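Abril, por la noche

Hoy fue el segundo día con el sistema de Goton y escribo rápido, antes de que se me mezclen las impresiones. Ayer solamente firmamos papeles y escuchamos la presentación. Hoy por fin nos dejaron estar muchas horas al lado de la mesa.

Lo que ellos ofrecen se llama Rulevlow y es un paquete de clasificación: los dos brazos, el programa y un servicio de puesta en marcha que dura 2 semanas. Nosotros en Garrido lo queremos para separar piezas pequeñas que vienen mezcladas de la línea. Leonor Ramalho, que me acompaña en esta evaluación, es más optimista que yo. Yo vine con la lista de dudas que preparé en casa, y tengo que confesar que la mitad ya las taché.

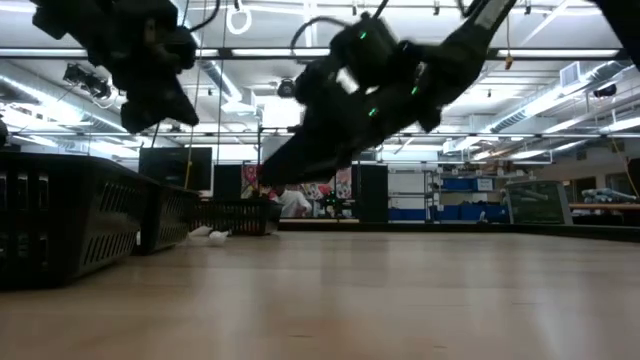 La mesa con las cestas negras, vista casi al nivel del tablero.

Por la mañana hablamos sobre todo del precio. El técnico de ellos, Casimiro Barroso, es una persona paciente y no intenta vender, cosa que le agradezco mucho. Me explicó que la licencia del programa se paga por año y que las pinzas se consideran material de desgaste. Esto último no estaba en la oferta escrita. Lo apunté y le pedí que nos lo mande por correo con los plazos de entrega de los repuestos. También pregunté por el ruido, porque nuestra nave ya es bastante ruidosa, pero reconozco que a un metro de los brazos se puede conversar sin levantar la voz.

Después hicimos las pruebas de verdad. Acordamos 100 piezas por serie, siempre mezcladas por nosotros y no por ellos (condición de Leonor, muy acertada). En la primera serie salieron 83 bien colocadas. Casimiro cambió algunos ajustes, no entendí todos, y en la siguiente salieron 93. Es una mejora grande, pero yo me pregunto qué pasa el día en que él no está con nosotros para cambiar los ajustes. 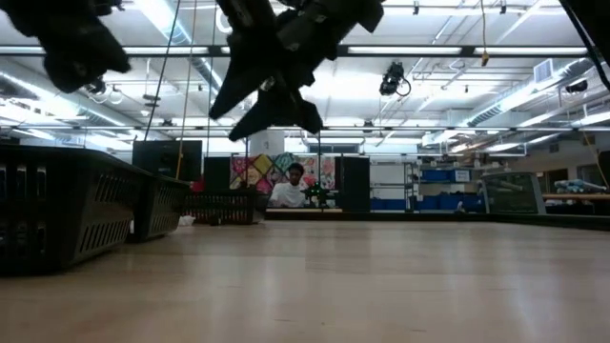

A la hora de comer, Leonor y yo discutimos un poco sobre Hikilska, la otra oferta que tenemos. Es más barata y trae un solo brazo. Ella dice que con un brazo vamos a perder demasiado tiempo en cada movimiento. Yo digo que dos brazos son también dos cosas que se pueden parar. No nos pusimos de acuerdo, pero la comida fue buena y el café también - más fuerte que el nuestro.

Por la tarde pedí que trabajáramos con el papel doblado, que es lo que más me preocupa. Una pieza dura se agarra bien de casi cualquier manera, mientras que el papel cede, se gira, se pega al vecino. En nuestra línea siempre hay envoltorios mezclados con las piezas y no quiero comprar algo que solamente sabe trabajar con cosas rígidas.

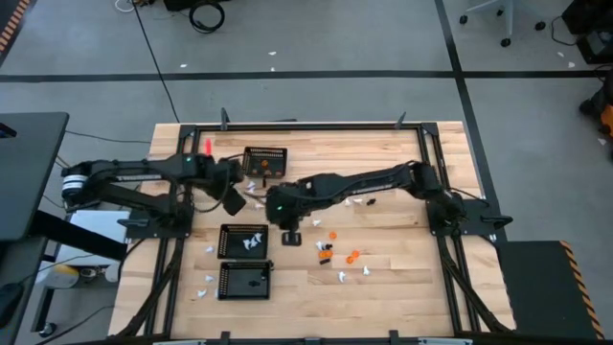
Casimiro insiste en que las piezas no deben estar demasiado juntas, y me parece razonable, aunque en Garrido llegan como llegan. Habría que poner algo antes, una cinta que vibre o una persona que las extienda un poco con la mano. Ese coste no aparece en ninguna de las dos ofertas y mañana lo quiero calcular.

De la formación me gustó que sea en nuestra planta y con nuestra gente. Me gustó menos el manual, que está traducido con descuido y en algunos párrafos hay que adivinar. Yo no soy quién para criticar el español de otros, pero un manual es un manual.

Para mañana: preguntar por la garantía de las pinzas, pedir una serie con solo papel, llamar a Hikilska. Y comprar algo para los niños antes del tren, que la otra vez se me olvidó y todavía me lo recuerdan.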